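Since April, the Stornach workshop has replaced 18 of its work surfaces with solid wood boards joined from narrow planks. The shop's supervisor, interviewed one morning at the Salazar building, described the change as overdue.

"A board gets sanded, oiled and put back," the supervisor said. "We expect seven years from each of them." Pale wood was chosen for the benches, the supervisor added, as pencil lines show clearly on it. Bolts hold each board to the pegboard beneath, and removal takes five minutes.

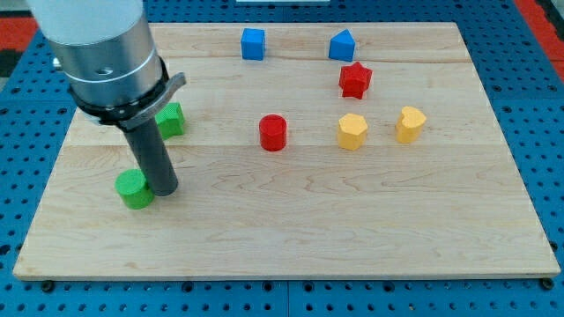
At Jallel, where similar boards were ordered last year, the bench lead was more cautious, remarking that plank seams need checking every winter, when the heating dries the room and the glue is under strain.

The supervisor accepted the point. "We check ours monthly," the supervisor said. "The end grain gets a second coat of oil."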